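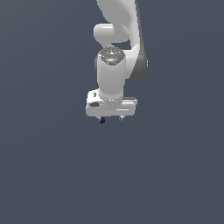

White robotic arm on a grey background (computer rendering).

Edix 3 is ready: what changes for your site

Dear readers, in the last letter I promised that the new version of our theme would come before the end of September, and this time we have kept the promise. Edix 3 can be downloaded from your account page since this morning. The update is free for everybody who has a valid licence, also for those who bought the theme only for one site.

I want to explain the changes in some detail, because a few of them will touch sites that are already online. Please read at least the part about child themes before you press the update button.

The header

The biggest part of the work went into the header. In Edix 2 there were five header layouts and you had to choose one of them for the complete site. Many of you wrote to us that the front page needs a different header than the articles, and you were right. Now every page and every category can have its own header. You find the setting in the right column of the editor, under "Page options". If you do not touch it, the page takes the header from the general settings, as before.

The sticky menu was also written again from zero. The old one was jumping a few pixels when the visitor scrolled slowly on a phone. Jouko Manninen has looked for the cause of this for a very long time and finally decided to throw away the old script. The new one is much smaller, and it does not need jQuery any more.

Fonts

Until now the theme loaded its fonts from an outside server. For readers in the European Union this has been a worry, and we received many letters about it. From this version the fonts are stored in your own installation. When you choose a font in the customiser, the theme downloads the files once and puts them in your uploads folder. After this no visitor has to contact another server to see your text.

There is one limit. If your hosting company does not allow the theme to write in the uploads folder, the download fails and the site shows the system font. We have added a message in the dashboard for this case. It tells you which folder has the wrong permission.

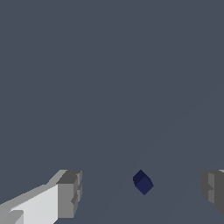
If you use a font which you bought yourself, nothing changes. Upload it under "Own fonts" and select it from the list. We now accept variable fonts as well, so you can upload one file in place of the whole family. Merja Saarinen has written a short guide for this, with the CSS names of all the axes, and it is in the documentation under "Typography".

Child themes, please read

We have moved the template files to a new folder. In Edix 2 they were in the main folder of the theme, and in Edix 3 they are in a folder with the name "parts". If your child theme has its own copy of header.php or footer.php, it will continue to work, but it will show the old markup and the new header settings will have no effect. You should compare your copy with the new file and carry over your changes by hand.

The following files have new names:

loop-grid.php is now parts/grid.php
loop-list.php is now parts/list.php
author-box.php is now parts/author.php
related.php is now parts/related-posts.php

If your child theme contains only a style.css, you have less to do. We kept all the old class names for the article pages. Only the classes of the menu are different, and the old ones are listed in the changelog next to the new ones.

Make a backup of the files and of the database first. If you have a test site, update there and look at it for a day or two.

Speed

We are often asked for numbers, so I will give some. On our demo site the main stylesheet had 1,175 rules which were not used on any page. They are all removed. The icon set was also too large: it was a font with 1,000 icons, although the theme needs only 33 of them. These are now separate SVG files, and a page loads only those that it shows. If you have used other icons from the old font in your own texts, install the small plugin "Edix Legacy Icons" from your account page and they will be visible again.

Translations

Edix 3 is translated into Finnish, Swedish, German and Croatian. The German translation was checked by Nele Eichhorn, who found several places where the button text was too long for its button. Thank you, Nele! A traditional Chinese translation is being prepared by Ming-te Fung and will come with a small update later in the autumn. If you want to help with another language, write to me and I will send you the file.

Working with other plugins

We tested the new version with the Pirnis page builder and with the Zultent form plugin. Both work. In Pirnis there is still a small fault: the preview does not show the new header of a single page until you save the page once. The people at Pirnis know about it. With the shop plugin from Bošković you should update the plugin first and the theme afterwards, otherwise the basket symbol disappears from the menu until the cache is emptied.

Support for Edix 2

The old version will receive security corrections for one more year. New functions will be added only to Edix 3. If you would like to stay with Edix 2 for now, switch off the automatic updates for the theme in your dashboard.

If something does not work after the update, please use the support form in your account and not the comments under the blog. Write the version of WordPress and PHP, and tell us if you use a child theme. We answer on working days between 9 and 16, Finnish time, and in the first weeks after the release it can take somewhat longer than usual.

In the next letter I will write about the new gallery block, which was not ready in time for this version.

With kind regards,
Martti Tikkanen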